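The kettle was still warm when I finally sat down on the shop floor with the gripper in my lap and the little bag of spare screws from Brindden beside me, and I'll admit I had been putting this off since February. Our Bulthorpe rig has 2,315 grabs on the counter now, and the fingers had started to feel a bit sleepy on the way back open, which I find is the first sign they want some attention.

So I took my time over it! I backed off the jaw plates, wiped down the slide, nipped every screw up again by hand (please don't use a driver with any real power, I have stripped one that way and I was cross with myself for a week), and wiped the marker squares with a dry cloth. After that comes my favorite part, trying it on something with an awkward shape, and I do love the iron for that, with its big curved handle.

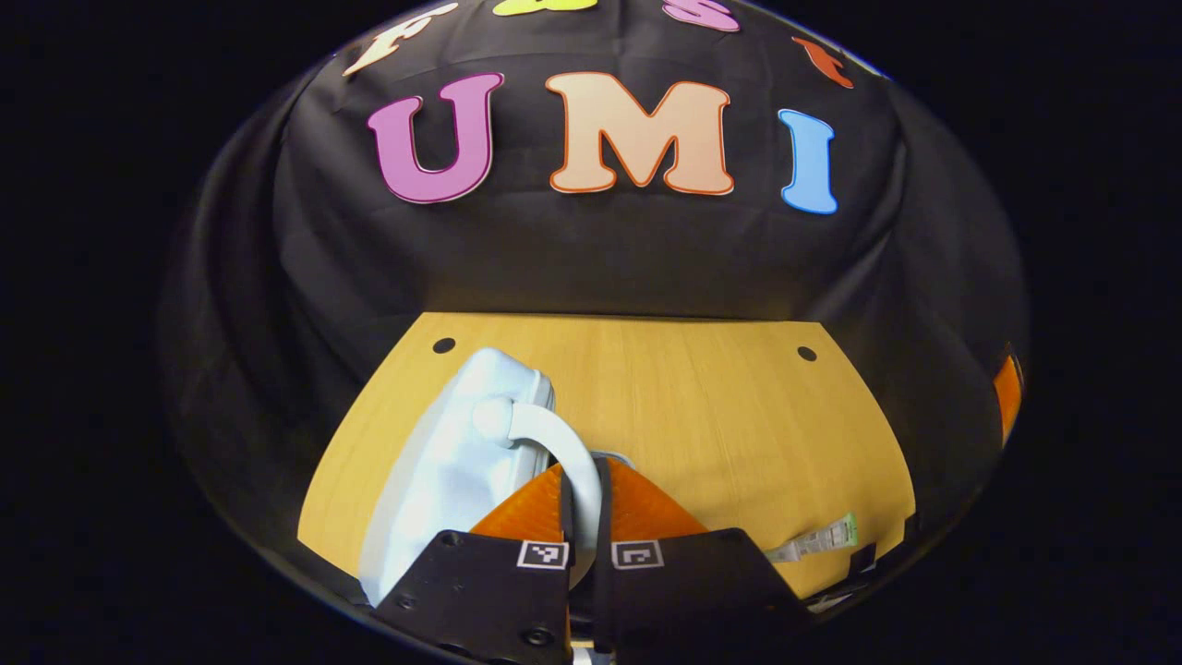 How often should the soft fingers be changed? Every 358 grabs or so is when I look them over, and I only swap them if the ribs have begun to split.

I wrote the count on a strip of tape and stuck it inside the lid of the Lundport case, where I might even remember to look. Next up is the slide itself, and I have 40 minutes set aside for it tomorrow morning, before the phone starts.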